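Visit to Dideo: the Kunder kitchen arm

Dideo lets buyers in for a two-hour session each March. I went to look at Kunder, its dish-handling package, for a client who runs serviced apartments. Kerttu Karppinen led the session and Ilari Ojala answered the software questions.

Kunder is sold as an arm on a fixed column, a gripper and a control license called Mok. The test kitchen is fitted out like a home, with a stone counter and an ordinary gooseneck faucet. The job on the day was clearing a sink: bowl, spoons, plate, mug, small cup, plastic blender cups.
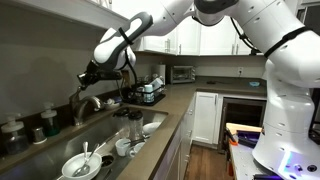 Mok plans one pick at a time and replans after each. Ojala gave the cycle as 20 seconds per item. Clear plastic and flatware remain the weak points, and he quoted separate success rates for both, which I have asked for in writing. A mug on its side is handled as its own case, with a different approach angle.

Installation takes 2 days. The license covers 100 hours of remote support, and the gripper pads are rated for 600 cycles, a low figure for daily use. Replacement pads come from Caltent and are not included in the price.

My open points are cable routing near the sink, cleaning of the gripper, and clearance under wall cabinets. Karppinen will send the reach drawings. The client should hold off on an order until the pad life is revised.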